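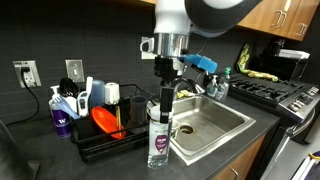 the dish rack situation, as of 4 pm

ok so we've been in the Westiddale place since April and I have opinions about this dish rack. a thread, sorry in advance

first, it's a black wire one on a dark gray counter with black tile behind it, so the rack itself kind of disappears and all you notice is the stuff in it. I love that. the last one was white and showed every single water spot

the orange plate is my favorite thing in this kitchen. I bought 2 of them at the Navickas housewares sale and one didn't survive the move, so this one gets the front spot, always

chopsticks go in standing up, right next to the plate. I used to lay them flat and they slid through the wires every time – drove me nuts

tall things are my weak point. spatula, ladle, the purple tumbler with the W on it, all fighting over the same end. I keep looking at the Plomby utensil cup that hooks on the side but it's 23 dollars?? for a cup with a hook??

cups go along the back, and the dark gray one lives at the end closest to the sink because it's the one I grab all day long

also yes, I wash and refill plastic water bottles. I'll get two or three days out of one and then it goes in the recycling. don't yell at me, I'm working on it

someone in the Urkulgate buy nothing group (448 members and every one of them has a spare dish rack, I swear) offered me a two-tier one. tempting! but it would block the outlets and I need those for the kettle

anyway, tell me how you do your tall utensils. pics welcome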